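# Packing and storing winter clothes in shared student rooms

Pliltstead project, second report
November 23, 2022

## Background

The first report looked at how much space students in Pliltstead have for clothes. This one deals with outdoor coats and padded jackets, which take up more room than anything else in a small wardrobe and are often left on the bed or over a chair for want of a hook.

We worked in two bedrooms at Skamivley, a shared house near the college. Both have a single wardrobe with a rail 900 mm long, and one of them also has a chest of drawers. The rail in the smaller room was already full in May, before any winter clothes came out of storage.

## Method

We compared three ways of putting a padded jacket away:

- hung on a normal hanger on the rail
- folded flat, sleeves in, and laid on a shelf
- rolled from the hem up and pushed into a cloth bag

Each was tried 6 times with the same jacket. All the folding and rolling was done on a bed, as the floor in both rooms is too narrow to lay a coat out full length. The jacket was zipped up first in every case. We timed each attempt and measured the packed width with a tape.

## Results

Hanging was the quickest and took 5 seconds on average, but the jacket pushed the clothes on either side out of line and the wardrobe door had to be leaned on to close. Folding took 17 seconds. The folded jacket opened up again on the shelf unless something was placed on top of it. Rolling was the slowest method and we had trouble with the hood, but the bag could go under the bed and left the rail free.

Air trapped in the padding caused most of the difficulty. Pressing from the collar down to the hem before folding helped, and so did leaving the zip open a little at the top - this was not in our original plan and was only added for the last attempts.

The bed itself also made a difference. On a soft mattress the jacket sank in the middle and the folds came out uneven. Bedding had to be pulled straight before each attempt or it got rolled in with the sleeves. 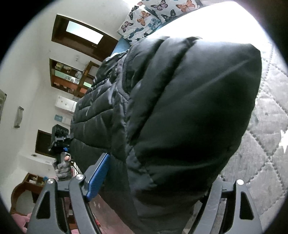
*Figure 1. Black padded jacket bunched on the bed, with the butterfly pillow and grey quilted bedspread.*

## Discussion

For a jacket worn every day, hanging is still the sensible choice, and a hook on the back of the door would do the job without using the rail. Rolling suits a second coat that is only needed in very cold weather. We would not recommend folding unless there is a deep shelf.

We only used one jacket, so the times may not hold for longer coats. The next report will cover boots and wet umbrellas in the hallway at Skamivley.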